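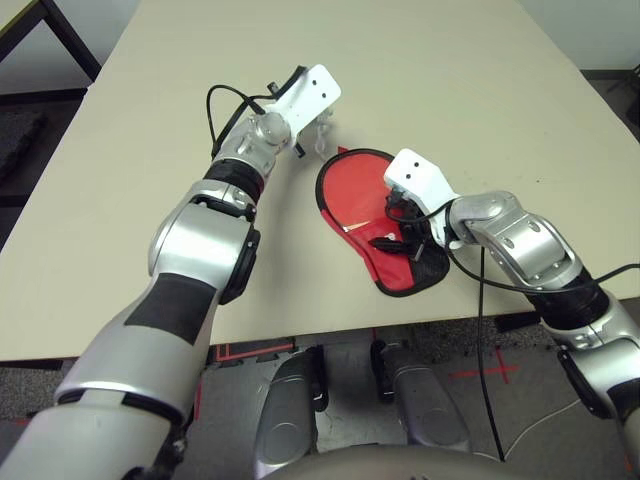

Savosach Two-Arm Kit, chore test: soft goods and small items

Savosach sells the two-arm kit as a general platform for home and light shop work. We ran it for a month against a short list of chores that people keep asking about: clearing a table, sorting kitchen textiles, hanging things on hooks, and loading a bin. The unit was on loan and goes back in April. Control software was the Plulex stack, stock release, with no tuning beyond the setup wizard.

Setup

The kit took most of a day to bring up. Calibration is a single routine and can be left alone once started. Cable routing is the weak point of the assembly. The manual gives it half a page, and the clips supplied are too stiff to open with one hand. Budget time for this. A wrist cable with too little slack will stop the arm at the end of its rotation and log a joint fault that says nothing useful about the cause.

Test conditions

Plain table, overhead lighting, no fixtures bolted down. Items were laid out by hand and not returned to exact marks between attempts. A success means the item was lifted, carried and released at the target without help. Dropping it and picking it up again counts as a failure in our log, although a home user might be more forgiving. We logged 542 attempts over all chores.

Results

Overall, 288 of the 542 attempts succeeded. Rigid items carried the average. Mugs, jars and small boxes are close to solved if they stand upright with clear space on both sides. Anything flat or soft is another matter.

The oven mitt was the most informative item we used. A quilted mitt lying flat offers very little edge to grip. With the gripper straight down, the fingers press into the padding and close on air. The approach that worked was to come in low from the side, pinch the binding, and lift slowly enough for the other arm to support the far end. Loose objects left on top of the mitt confused the planner. It treated mitt and contents as one surface and picked a grasp point somewhere between them. Dish towels gave similar trouble, and folding them was beyond the stock software.

Hanging was worse. Finding the loop on a mitt, turning it to face the hook and holding it open took longer than the rest of the cycle combined, and most attempts timed out.

Speed

A clean pick and place takes 8 seconds. A person does the same job without stopping a conversation. For overnight work in a shop this may not matter, provided the parts are uniform. We also ran a bin of molded caps from Stukuswood, and the arms worked through it with few stops. That is the job I would buy this kit for.

Maintenance

The Edwards finger pads we fitted as a replacement grip fabric better than the stock ones and pick up lint faster. Wipe them daily. The maker quotes 3000 cycles per set. We did not get far enough to check.

Verdict

Good hardware, adequate documentation, software that handles rigid objects and struggles with cloth. As a household machine it is not ready: each failed grasp needs a person within reach, and that person could have cleared the table already. As a bench tool for sorting hard parts it is usable now. I would look at it again when Plulex ships a grasp planner that models soft material, and I would ask Savosach for better cable clips in the meantime.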